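3.2 Gathering the door examples

We wanted our learner, Finuser, to meet as many simulated hallways as we could manage, so Nassoro Barasa drove the robot through 900 runs by hand.
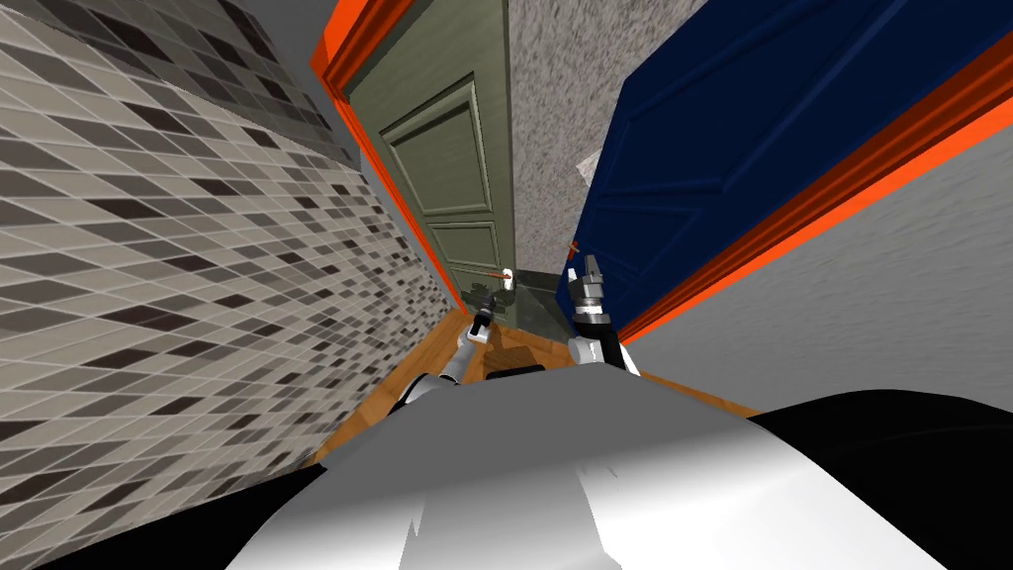
Figure 2. Body view, corridor with two doors.

Every run was kept, even the clumsy ones – we grew rather fond of those. Colours and wall finishes were shuffled between runs, and a green door might share a hallway with a navy one and a wall of diamond tiles. Gripper views were saved alongside, such as the one below with its red-orange bar and tan peg.

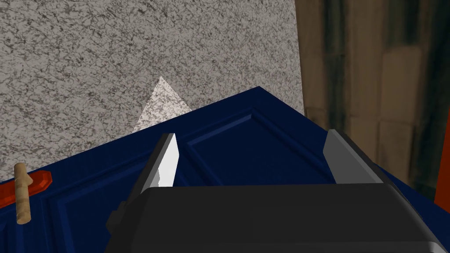
3.3 Labelling

Each run was then split into 6 stages.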